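Thread: Square watermelons, anyone grown one?

hinda67
Saw a listing for a "cube melon mold kit" at $67, clear panels and bolts included. The seller says any beginner can do it. I have two healthy vines and a lot of doubts. Has anybody here pulled one off, and did you eat it?

gelley
I tried in September a couple of years back. Four fruits boxed, three split or rotted at the corners. The last one was a cube if you squinted.
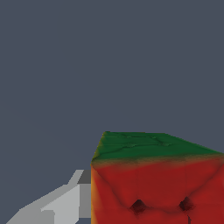 The kit leaves out the timing. You box the fruit while it's small and then pick it before it's ripe, or it breaks the box. So no, I didn't eat it. It tasted like wet cucumber.

Toshio Kawaguchi
Disagree with the gloom. Mine were grown for display and they looked great on the porch for weeks. I never planned on eating them. Sixty-seven bucks is too much, though. Build your own.

hinda67
Build it out of what? The listing says 235 pounds of pressure per panel and I don't know if I believe that number either.

lenora_g
I don't. Where did they measure it? 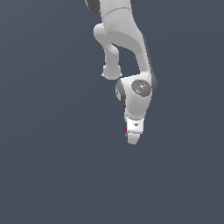 I asked the same seller about their heart-shaped cucumber mold and got a copy of the ad back. Reviews were all five stars and all posted the same week.

Toshio Kawaguchi
The number may be junk, but the push is real. Mine bent a steel bracket.

gelley
One bracket, one melon. I'd want more than that before telling a beginner to go for it.

hinda67
OK, skipping the kit. Might try one fruit in a scrap box and leave the rest round.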